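Teleoperation group: kitchen set passes 2,600 demonstrations

The simulated kitchen set closed its first collection round with 2626 demonstrations, all recorded by remote control. Margit Lindqvist's group at Gorstead ran the sessions over 19 working days, using the Onitz handheld controller for most of them and the older keyboard interface for the rest. Door tasks make up the largest share. Drawer tasks are next, and the remainder are reaches and returns to the home pose.

An operator drives the gripper directly and the solver works out the joint angles. This is comfortable in open space and much less so near the upper cabinets, where a small wrist rotation can swing the elbow a long way over the counter. New operators tend to approach a handle too fast, stop, and correct in several short jerks. The policy copies the jerks. We now ask for one slow approach and a pause of 400 milliseconds before the gripper closes. 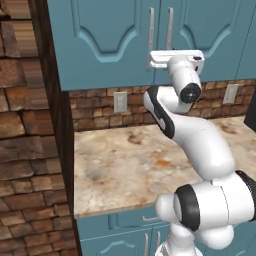

Simulation / Door tasks

The upper cabinet has two doors with slim vertical bar handles side by side near the center seam. With the gripper held horizontally at the left handle, the hand also overlaps the lower part of the right door, so contact with the wrong panel is easy to miss from the operator's view. Contact forces are logged for each finger separately, and a run with sustained force on the neighboring door is marked for review. It is not deleted. Marked runs have been useful as negative data.

Two changes were made to the recording format partway through the round. Gripper commands are now stored as a target width - the open/close flag is gone - and the controller clutch state is saved with every step. Clutch state matters because operators re-center their hand during long reaches, and without it those intervals look like deliberate stops. Older files have been converted. Anyone holding a local copy from before the change should pull it again.

Replay was checked on a random subset. Of the runs replayed open loop from the stored start state, 98 percent reached the same final door angle within tolerance. The failures were nearly all late slips off the handle, and we suspect the friction setting on the bar handles. Brinley is looking at that.

The next round starts in April and adds hand guiding on the physical arm in the Cherkaoui lab, with the same task list and the same file layout. Operators who want a slot should write to Margit and say which interface they have used before.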